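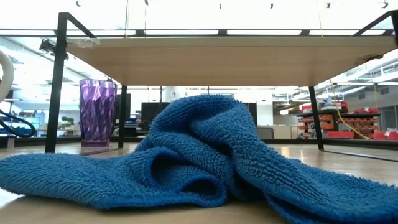

Blue towel on the bench, purple vase behind, by the legs of the small shelf.

2022-05-27, glassware and cloths, Nunholm bench

Today I continue with the drying cloth question that Sheila Gosling left open in her notes. She wrote that the terry towel leaves lint on faceted glass, and that the flat weave cloth from Tanden does not. I am not fully convinced, so I want to repeat it with the same coloured pieces and the same washing liquid (Valtik, normal dose, no rinse aid).

The towel is the blue one with the long loops. I do not fold it any more. When it is folded in four, the inner layers stay damp until the next morning and then it gets a sour smell. Halima suggested to leave it bunched up, with a peak in the middle, so that air can enter from the sides. It looks untidy but I prefer it for now.

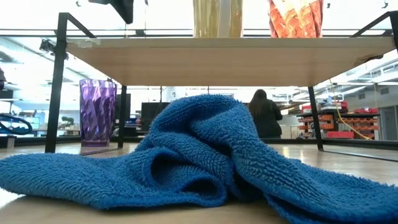

The small shelf has to be repaired before we put more weight on it. The board is chipped at the right end and the brown colour of the damage is not nice. I asked Akihiko Takagi if we can turn the board around, and he thinks it is better to sand the corner and seal it. I agree with him, but he should look also at the feet of the frame. To do in May if possible.

Rule for the shelf until then: coloured pieces only, light ones, nothing with water inside.

For the tray I wrote down the order which I find practical. Mug on the left with the handle turned to the right, tumbler on the right. The ribbed tumbler needs more care than the mug as the swirls hold drops, and one should wipe along the rib and not across. I gave each piece 10 minutes to stand before wiping.
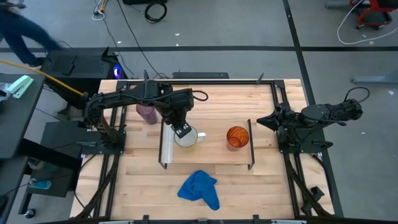

Mug and orange tumbler on the tray, purple cup behind, cloth in front.

Note to Somtochukwu: please do not use the grey sponge on the tumbler. The colour is all right so far, but I would like to keep the surface free of scratches until the comparison is finished. The 3 new cloths are in the Yang drawer, still unwashed.
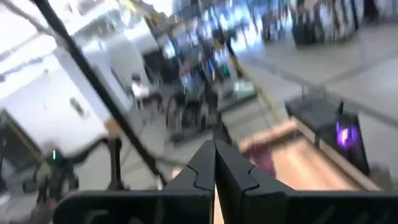 Should a new terry towel be washed before it is used on glass?
Wash it two times in warm water, without softener, and dry it completely. Softener leaves a film on the loops and then the glass becomes cloudy.

Still open: lint count on the purple piece, and Heather Ruawai wants to know if the flat weave also works for the ribs. I will try it with her next time.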